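Print this page | E-mail this page

Reading time: 6 minutes

The Edet practice kitchen: your questions, answered with varying degrees of patience

By Tamunoemi Anozie
Sunday, February 27, 2022

What is Edet, in one sentence?

Edet is a simulated kitchen in which a simulated robot learns to do kitchen jobs, so that your real robot can make its mistakes somewhere with no carpet.

Do I need to own a robot?

No. A good third of our customers don't, and they seem the more relaxed for it. You need a computer with a decent graphics card and a free evening. If you do own a robot, the skills you train can be exported to it, subject to the answer further down headed "Will it work on my real robot?", which we would ask you to read before ordering and not after.

What comes in the box?

There is no box. People keep asking, so we did once look into posting out an empty one. You get a download, a licence key and a manual by Chibuzor Ibrahim, who writes very clearly and has never knowingly used an exclamation mark. The starter pack holds 34 kitchen tasks, from opening a drawer to loading a coffee machine. The full pack adds our Vikitow rooms, where the cupboards are awkward on purpose.

How much does it cost?

The starter pack is £500 a year for one team. The full pack is £1,000. Schools and colleges pay half. Individuals who write to us explaining that they are practically a school are read with interest and charged the normal rate.

How long before the robot can do something useful?

That depends on your idea of useful. Reaching for a mug comes quickly. Holding the mug takes longer, and putting it down where you meant to is where most people lose their weekend. Our own team in Drendport spent most of May on lids.

Why are there so many coffee tasks?

Because a coffee machine is a rotten thing to operate if you have never done it before. It has a lid that has to go up and come down again, a narrow place for a cup, and a great big body that gets in the way of your arms. It also tests two hands at once, which a lot of demonstrations quietly avoid. We would like to claim we worked this out by careful study. The first task anybody here wrote was the coffee one, and it was written before breakfast.

Can I watch it work?

Yes, and you should, at least for the first few runs. The success score is a number and will happily tell you that all is well while a hand goes straight through the worktop. Press V to bring up the viewer and pick an angle. Most people like the front view, looking across the table at the robot, where you can see both hands and the thing they are supposed to be dealing with. 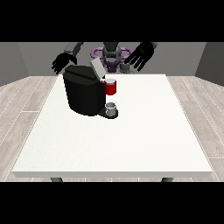
The viewer can be slowed down, stepped one moment at a time, or run backwards. Running it backwards is of no technical value whatsoever and is the most used button in the program. If playback stutters, turn the shadows off first and leave the contact settings alone — those are doing the real work.

Can I change the robot, or the furniture?

Both. Hands, arms and tables can be swapped from the Build menu, and colours are up to you. Do change the colours now and then during training, or your robot may become firmly attached to one particular mug.

Will it work on my real robot?

Sometimes. We would rather say so here than over the phone. Simulated friction is politer than the real thing, and simulated liquid we don't attempt at all. Ballville, our calibration tool, narrows the gap by comparing a handful of movements on your machine with the same movements in Edet. Expect some fiddling. Expect to use plastic cups while you fiddle.

Do you offer support?

By e-mail, on weekdays, from people who have used the program. Please attach the run file. "It has gone funny" is a fair summary of most faults but it does slow us down.

Can I get my money back?

Within 30 days, yes, with no questions. There may be a small sigh.

Print this page | E-mail this page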